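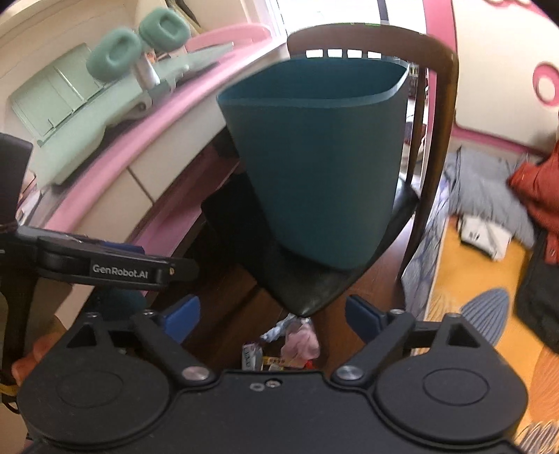
### 5. Release timing and teaser clips

We compared 177 album campaigns run by the labels Metance and Guerra. Play counts came from Cluder, which logged 3524 teaser clips in August.
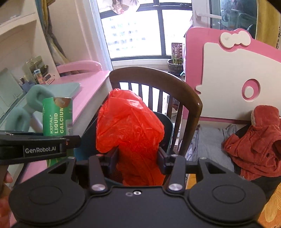

*Figure 7. Red plastic bag held between the finger pads of a gripper.*

Clips posted before the track list was known drew more repeat plays - the effect was weaker for live albums.
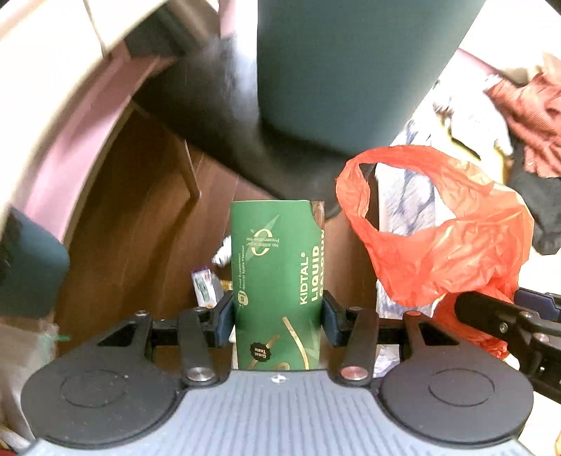
Reissues on Rurkska were left out, as their clips reuse older audio and would be counted twice.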